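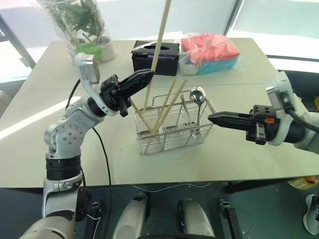

# Review: Hitance wire utensil basket, after five months

I bought this basket in May, and I promised to Brenda Pickering that I would write my opinion when I had used it long enough. Now it is October 7, 2022, so I think I can say something fair.

First, what it is. The Hitance basket is a rectangular holder for cutlery and chopsticks. It is made from thin stainless-steel rods, with two wire handles on the top and compartments inside. There is no plastic tray and no feet. You put it on the table or near the sink, and you put your spoons and chopsticks in it.

I paid 30 dollars at Gillies, the kitchen store near my work. For wire this is not cheap. The Cuderico holder, which I had before, cost less than half of that, but it was a closed ceramic cup, and water stayed at the bottom. After one winter my chopsticks had dark ends and a smell I did not like. I threw away the chopsticks and kept the cup for pens.

## Drying

This is the main reason to buy it. The air goes through from all sides, and the wooden chopsticks are dry the next morning, also the ends. With the Cuderico cup I had to take them out and lay them on a towel. If you cook with wood every day, you will notice the difference in the first week.

The water has to go somewhere, of course. The box says nothing about a drip tray, and none is included. I put a folded cloth under the basket after washing and take it away in the morning. I think for this price a small tray should be in the box.

## Stability

The basket is light. When it is full of metal spoons it stands well. When it has only a few things in it, a long stick can make a problem. I have one pair of cooking chopsticks, very long, for frying and for noodles. They go into the left compartment and rise high above everything else. The basket has never fallen by itself, but once I caught a stick with my sleeve and the whole thing went over. Since then I put a heavy spoon on the right side as a balance, and it did not happen again.

Normal chopsticks lean. This is not a fault exactly, but you should know it before you buy. The compartments are wide, so three or four chopsticks will not stand straight. They fall against the rods and point in different directions, and sometimes they cross. My friend Senga MacKinnon finds this very ugly and told me so during dinner. For me it is fine. If you own twelve pairs, they will hold each other up.

Spoons I keep with the bowl up. They are easier to find this way and the bowls do not collect water.

## The mesh

Here I have my biggest complaint. Thin things can slip between the rods at the bottom. A normal chopstick stays inside, but a pointed one, the kind with a very narrow end, can go through and touch the table. When you lift the basket it hangs out below, and when you put the basket down again it pushes up. I lost one good tip in this way. I wrote to Hitance to ask if they sell a finer bottom as a separate part. They answered after two days, very politely, that they do not.

Small teaspoons are no problem.

## Cleaning

I wash it in the sink with a brush once a week. The places where the rods meet need some patience, because old soap stays there and becomes white. In the dishwasher it also comes out clean, but mine takes half of the lower rack, so I do this only when there is space. I have looked carefully for rust and found none, also not at the joints. My neighbor has a Stoltix basket of similar form, and his has brown spots near the handles, but I do not know how old it is or how he treats it.

## Handles

Two wire handles, both on the top. I carry the basket from the sink to the table every evening and they are comfortable enough. They are thin, and with a full basket you feel them in the fingers. For a short walk through the kitchen this is nothing.

## Would I buy it again?

Yes, but I would wait for a lower price. I give it four stars from five. One star is gone for the bottom and the missing tray.

**Good:** dries wood very well, no rust until now, easy to carry

**Not so good:** narrow tips go through, no tray, light when it is almost empty

If you eat mostly with forks and knives, I think a cheaper one will do the same work for you.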